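Frequently Asked Questions — Staying at Ojeda

Last updated Dec 19, 2019

We get a lot of the same questions by email, and since we both love a chat but also have breakfasts to cook, we thought we'd put the answers all in one spot. If yours isn't covered, please do write. Patricio looks after bookings and Octavio looks after everything that leaks, squeaks or needs mowing, so it helps if you put one of those names at the top.

What time can we check in?

Any time from 2 in the afternoon. If you're coming off the early coach and would like to leave your bags, that's perfectly fine, just ring the bell at the side door (the front one sticks in summer and we can't always hear you pushing at it). Your room may not be made up, but you can sit in the garden with a cup of tea and we'll give you a shout when it's ready.

How late can we arrive?

We're generally up until ten. After that we'll leave your key in the little safe beside the side door and text you the code. Please have a look for the text before you set out, as reception drops away along the last stretch of road and we've had a few people sitting in their cars in the dark, poor things, wondering what to do.

How do we find you?

Most maps send you through Grirkent, and that works well enough in a small car. If you're towing anything, stay on the main road past the Grirkent turn-off and come in from the Gasesance side instead. It's a few minutes longer but you won't have to reverse over the one-lane bridge while a milk tanker waits for you! There's a green letterbox at our gate with the number 215 on it.

Is breakfast included?

Yes, always. It's laid out in the front room from seven until half past nine, with bread, eggs from up the road, fruit, yoghurt, and whatever jam Octavio has on the go. Let us know the night before if you'd like something hot, or if you'll be leaving early and want it packed. We can do gluten free and vegan breakfasts without any fuss, but we do need a day's notice for the gluten free bread, which comes out from town.

Can we cook our own dinner?

There's a shared kitchen at the back for guests staying 2 nights or more, with a gas cooktop, a decent oven and a shelf of the fridge for each room. Please label your things. For a meal out, the pub in Gasesance does dinner most nights, though the kitchen shuts early and they'd appreciate a call if there are more than four of you.

Do the rooms have tea and coffee?

Every room has a kettle, cups, tea and plunger coffee, and we put fresh milk in the hall fridge each morning. We stopped buying the little plastic milk pods a couple of years back and don't miss them one bit. If you prefer oat or soy, it's usually there too — have a rummage behind the big bottle.

Is there wifi?

There is, and it's good enough for email and for watching something in the evening. It's not so marvellous for long video calls, particularly when it's raining. The best signal is at the hall end of the house, so tell us when you book if you need to work and we'll put you down that way.

Do you take children?

We do, and with pleasure. Cots are free and so is the high chair. There's a box of puzzles and books under the stairs, some of them missing a piece or a page, and a good patch of grass to run about on. The creek at the bottom isn't fenced, so little ones will need a grown-up with them down there.

What about dogs?

Well-behaved dogs are welcome in the garden room only. Please bring their bedding, and keep them on a lead near the chooks. We ask for a 300 dollar bond, which goes straight back to you once we've had a look over the room. We've kept it only once, and the dog's owner offered before we'd even seen the couch.

Are there desks in the rooms?

Some rooms have one and some don't, so please ask. There's also a good long table you're welcome to spread out on, for jigsaws, homework, laptops or what have you.

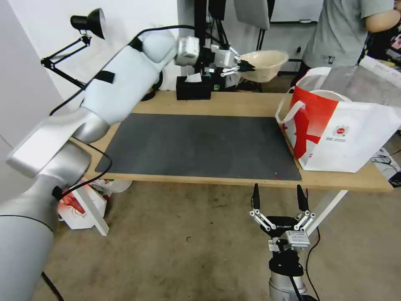
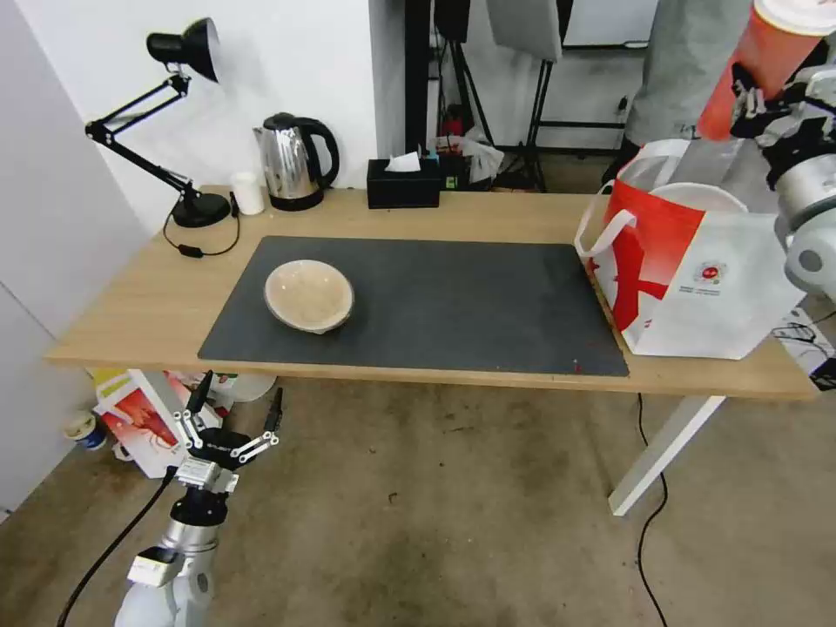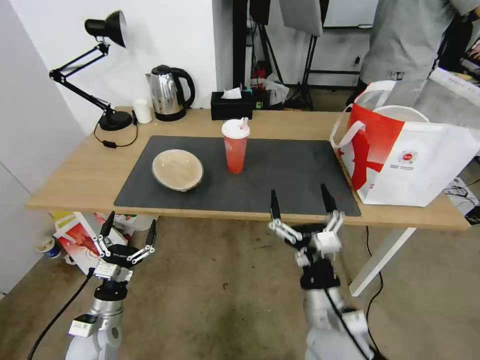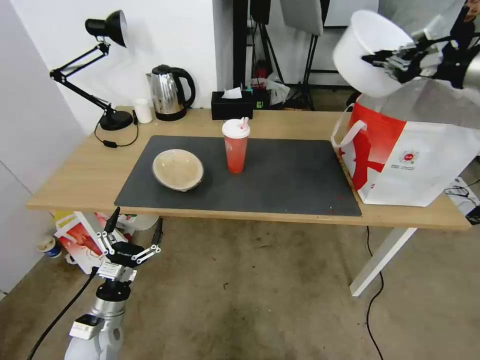
Can we stay longer than a week?

Certainly. We take a little off the nightly rate after 4 nights and a bit more for a fortnight, and sheets are changed weekly or sooner if you ask. The washing machine is yours to use and the line gets sun until mid-afternoon. September is our busiest month, with the Promis garden trail on and every second cousin of every gardener needing a bed, so for long stays then we'd suggest writing to us well ahead.

What if we need to cancel?

Life happens, we know. Let us know a week or more before and we'll refund the lot. Inside a week we'll try to fill the room, and if we manage it, you'll get your money back all the same. Otherwise we keep the first night and return the rest.

Do you take cards?

Yes to cards, yes to cash, and yes to bank transfer if it's done before you arrive. No surcharge on any of them.

Can we buy the jam?

You can! There's a shelf by the side door with an honesty tin. Plum and fig most of the year, marmalade in winter, and please bring the jars back if you're passing.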